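Clulside sorting cell

The Clulside sorting cell is a small two-armed robot workstation kept at the Ginent workshop in Prakville, where it spends its days putting building blocks into bins by colour. It was planned by Debora Rizzi and put together in March 2019 with a good deal of help from Kastriot Hodžić, who still looks after it, and it was first shown to visitors on Saturday, April 13, 2019.

Setting up

Both arms are bolted to a long aluminium rail, and getting the two of them level with one another is the slow part of the job (the first attempt took 11 hours, spread over a good many cups of tea). Once the bolts are tight, each arm is sent to its rest position and then brought down gently over the bins, with somebody's hand near the stop button. The bins go side by side, touching, and the arms are taught their places afresh whenever the row is moved.

Upkeep

The rail and floor are swept before the first run of the day, as crumbs of debris do find their way in. The cables are looked over by hand along their full length, and the base bolts are checked every 700 runs or so. Gripper fingers are changed in pairs, a habit borrowed from the older Painemal cell.
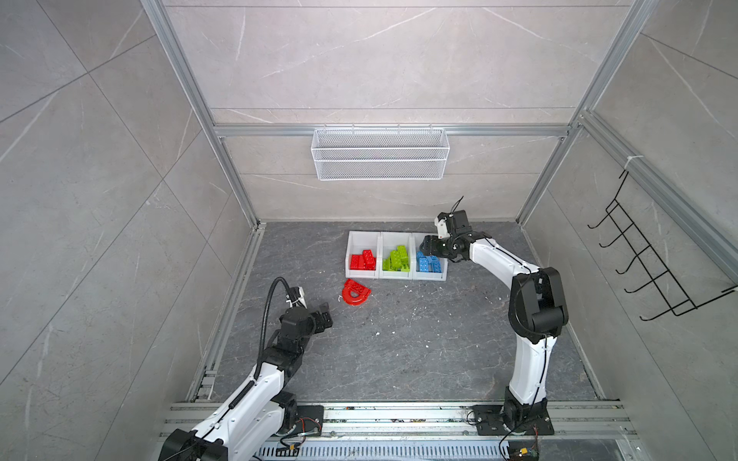 What should be checked after an arm has been taken off and put back?

The base bolts first, then the cables, and after that the rest position and the taught place of every bin.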